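Bilholm abre al público Kettle, su servicio de ensayo de robots en viviendas simuladas

Domingo, 8 de febrero de 2026

La empresa Bilholm ha abierto a nuevos clientes Kettle, un servicio de alquiler de viviendas virtuales en las que los equipos de robótica doméstica pueden probar sus programas antes de instalarlos en una máquina física. Hasta ahora solo lo utilizaban los laboratorios que participaron en la fase cerrada, iniciada en diciembre.

El cliente sube el modelo de su robot y el programa que lo controla, elige una casa del catálogo y encarga una serie de tareas. El sistema las ejecuta en los servidores de Bilholm y devuelve un registro de cada intento, con las posiciones de las articulaciones, los contactos y las imágenes tomadas desde los puntos de vista que se hayan pedido. Las casas incluyen zonas de paso, además de las habitaciones donde se suele trabajar con objetos.

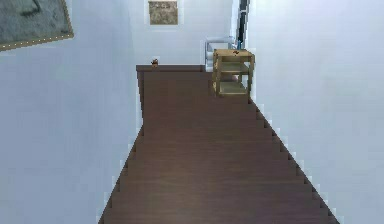

Escalera de madera oscura en una vivienda virtual de Kettle. Imagen: Bilholm

El catálogo de salida tiene 6 viviendas y más de 700 objetos de uso corriente. Cada objeto lleva asignados un peso y un coeficiente de rozamiento que el cliente puede modificar. También se pueden cambiar la luz y la colocación inicial de las cosas, a mano o de forma aleatoria dentro de unos márgenes.

Kettle se vende en dos modalidades. La básica da acceso a 4 de las viviendas y limita a 5 las simulaciones que pueden correr a la vez. La completa abre todo el catálogo y permite incorporar planos propios, que Bilholm convierte en escenarios a partir de las medidas que aporta el cliente. La empresa no publica tarifas en su página y remite a un formulario de contacto. Los centros de enseñanza tienen condiciones aparte, según la misma página.

Aarti Mishra, responsable del producto, explicó en la presentación que la mayor parte de las peticiones recibidas durante la fase cerrada tenían que ver con la manipulación de objetos sobre encimeras y mesas. «Nos pedían superficies con muchas cosas encima y de formas muy distintas – mangos, correas, piezas pequeñas –, porque es ahí donde fallan los agarres», dijo. Añadió que las viviendas se retocaron varias veces durante ese periodo y que la versión actual sustituye a todas las anteriores. Los proyectos guardados con versiones antiguas se pueden importar, aunque hay que volver a fijar las posiciones de partida.

El servicio funciona desde el navegador y no exige instalar nada, salvo un pequeño conector para quienes quieran manejar el brazo a distancia en lugar de dejarlo en manos de un programa. En ese modo, el operador ve la vivienda en una ventana y mueve las articulaciones con un mando o con un teclado. Las sesiones quedan grabadas y se pueden reproducir después desde otro ángulo.

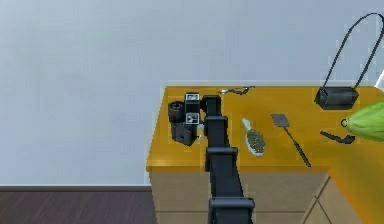
Kane Tipoki, que trabajó con Kettle durante la fase cerrada, afirma que el registro de contactos le ahorró bastante tiempo, pero echa en falta una mejor respuesta de los materiales blandos. Según cuenta, las telas y las correas se comportan todavía con demasiada rigidez, y un agarre que sale bien en la simulación puede resbalar luego en el taller. También pide que los informes se puedan exportar por tareas y no solo por sesiones completas.

Bilholm reconoce la limitación en la documentación del servicio, donde recomienda repetir con el robot real cualquier prueba con objetos flexibles. Mishra indicó que la simulación de tejidos es lo siguiente en la lista de trabajo, sin dar fecha. La exportación por tareas, en cambio, se encuentra ya en pruebas internas.

El lanzamiento coincide con el cierre de Nornau, el simulador anterior de la compañía, pensado para almacenes y cintas transportadoras. Sus usuarios conservarán el acceso a los datos hasta que venza su contrato y podrán pasar a Kettle sin abrir una cuenta nueva. Bilholm no tiene previsto trasladar los escenarios de almacén al nuevo catálogo.

La atención técnica se presta desde la oficina de Lorno, en español y en inglés, de lunes a viernes. Las solicitudes de acceso se tramitan por orden de llegada, y las cuentas de prueba incluyen una sola vivienda, sin posibilidad de cargar planos propios.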